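Sasik releases grasp planning update for bin picking

Sasik has released a new version of its grasp planning software for robot arms that pick goods from bins. The update changes how the planner chooses where to close a two-finger gripper and how it reacts when the view from the wrist camera is poor. It is available to existing licence holders from September 2022.

The main addition is support for what the company calls rim grasps. Earlier versions treated every item as a solid shape and looked for two opposite outer faces. That worked well for boxes and bags but often failed on open tubes, cups and sleeves that were wider than the gripper could open. The new planner can place one finger inside the opening and the other outside, so that the wall of the item sits between them.

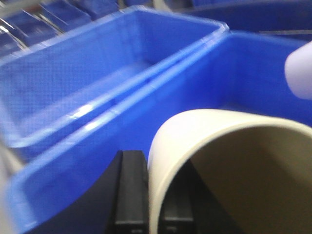 Page last changed: 14:37, version 2

A cream-coloured tube held by its wall, one finger inside and one out, is the sort of grasp the planner now looks for. The software works out the wall thickness from the depth data and sets the finger gap to match before the arm moves in.

The second change concerns blurred images. When the wrist camera moves quickly, edges smear and the old software would sometimes plan on a bad frame. The update gives each frame a sharpness score and drops those that fall below a limit set by the user. Sasik says this cut failed plans in its own trials by about 40 per cent, although the arm may pause briefly while it waits for a usable image.

The trials were run with Donamero, which supplies racking and conveyor parts to small warehouses, using large blue crates beside a rack of small blue bins. Glare on glossy plastic rims had been a known problem, with the planner at times reading a bright streak as the edge of an item. A filter for this is now switched on by default.

Sites using the older Stasinitz controller will need to install a driver patch first. Users can keep their saved bin layouts, but grasp settings must be entered again – there is no import tool yet.

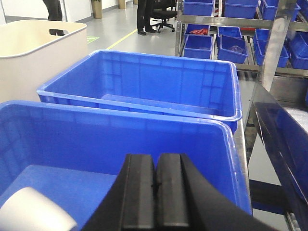
Availability and support

The update is free to customers with a current support contract. Yazıcı, the distributor, will handle installation for sites that ask for it. Version 4 will receive fixes until February, after which only version 5 will be supported.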